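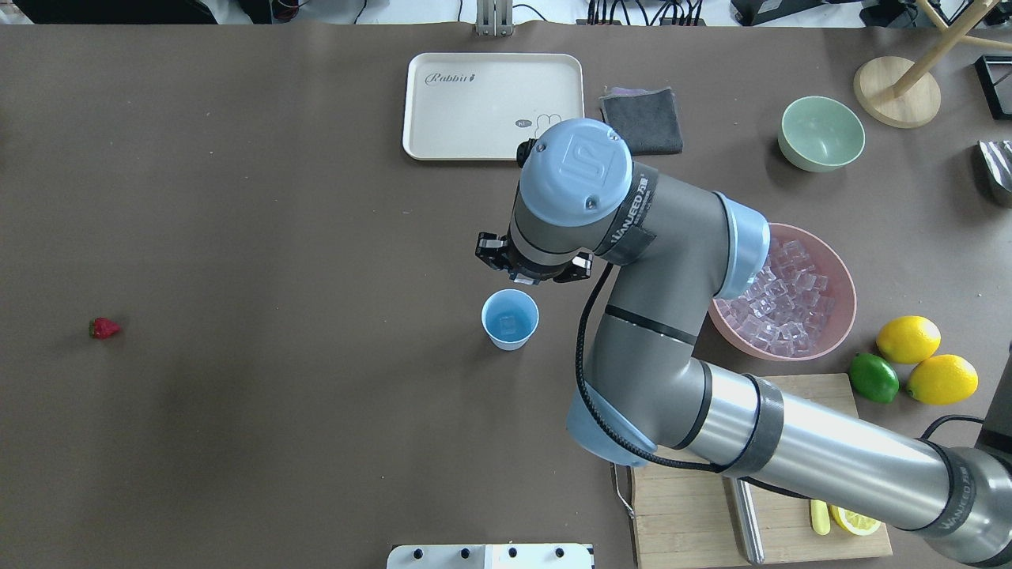

How much ice should go in a cup of lemonade? Fill a paper cup with ice to two thirds of its height, then pour the drink to one finger below the rim.

The Mallstead drinks table moves to the new layout in June. The changes below apply to all shifts at the Bikutdale stand and replace the sheet issued last summer.

Ice. Keep working ice in a bowl on the table and the reserve in the closed chest. The bowl holds enough for 14 cups at the standard fill. Top it up from the chest when it is half empty, and pour off the meltwater first. Clear ice from the Ezzat machine melts more slowly than the cloudy bagged kind and should be used for cups. Bagged ice is for chilling bottles only. Ice is moved with tongs, never with the cup itself. A paper rim dragged through ice goes soft and leaks at the seam.

Cups. The small paper cup stays the standard size. It takes cold drinks only. Set cups down one at a time, clear of the bowls, and add ice before liquid. Adding it afterward splashes the table and makes the fill hard to judge.

Citrus. Wash lemons and limes before the shift and leave them whole until the first order. Cut fruit goes into its own bowl — not in with the ice. One lemon wedge per cup is the default and lime is on request. Unused halves can be wrapped in foil and kept cold until close. Discard them after that.

Cloths and trays. One folded cloth per table, changed at noon and at 4 p.m. Trays are for serving. They do not hold fruit, wet cloths or used cups.

Stock. The stand went through 4000 cups last season, most of them in July and August. The opening order this year is 300 sleeves of napkins and 100 bags of ice. Cups are reordered through Climatgate as before, but the order form now asks for the size in ounces. Forms without a size are sent back.

Lids remain out of stock. A replacement type is on test at the Mallstead store room and will be covered in the July issue.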